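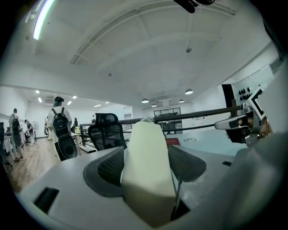 Couples who share a calendar argue less about plans and more about the calendar, survey finds

Nemance, May 2, 2025 - Relationship education service Trernix has published the results of its first survey on how couples organise their time together, including the part many of them would prefer to leave off the kitchen wall.

The online survey, carried out in January, put 23 questions to 1465 adults who live with a partner. It covered date nights, bedtimes, who suggests sex and how, and what happens when one person has set aside an evening for romance and the other has set it aside for the boiler.

Most of those who answered said they had at some point planned intimacy in advance. Fewer had told their friends. Many described the idea as unromantic, then went on to say that they looked forward to it, which Trernix has recorded as two separate findings.

Couples with young children were the keenest planners and also the likeliest to cancel. Tiredness was the usual reason given, followed by work and by a child appearing in the doorway to ask for water. Respondents who had been together for more than 13 years were more relaxed about cancelling and more likely to rebook within the week.

Shared phone calendars caused trouble of their own. Several people reported coded entries that their partner had failed to understand. One had written "admin" every second Thursday and was joined on the sofa by someone holding the council tax bill. Another had forgotten that the calendar was also shared with a mother-in-law, who accepted the invitation.

"We expected people to tell us that planning kills the mood," said a spokesperson for Trernix. "What they mostly told us was that guessing kills it faster. Quite a few also wanted us to settle an argument, and we have declined."

The survey relied on people describing their own habits, and took no account of whether their partners would have given the same answers. Trernix intends to ask both halves of each couple next time - separately, and with some care over the order in which the results are opened.

A free guide based on the findings, Talking About Tuesday, is available from the Trernix website. It was written with the Mtshali counselling practice and contains 2 short exercises, neither of which requires a spreadsheet. Printed copies can be collected from the Zollby health centre in Nemance, in a plain cover.

Notes to editors

Trernix runs online courses and evening talks on sex and relationships for adults. The full question list is available on request from the press office. Requests to know who wrote "admin" will not be answered.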